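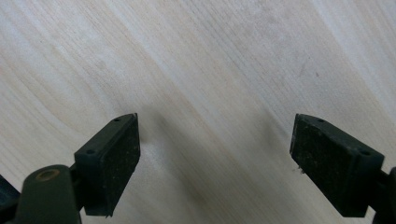 Week 6 - Keeping a Home Journal

Hi everyone! I'm so glad we had such a full room for the July swap (my own pages are a mess, so thank you for being kind about them). This week we're writing about ordinary days at home - the weather, what you cooked, who called.

Please read the Tejada handout, pages 39 to 44, before you start.

For next time:

Write 200 words on one quiet afternoon. Start with the sky if you're stuck, I always do!

Bring one old letter or holiday card to read from.

We're in room 113 at Merholm again, and I'll have the kettle on.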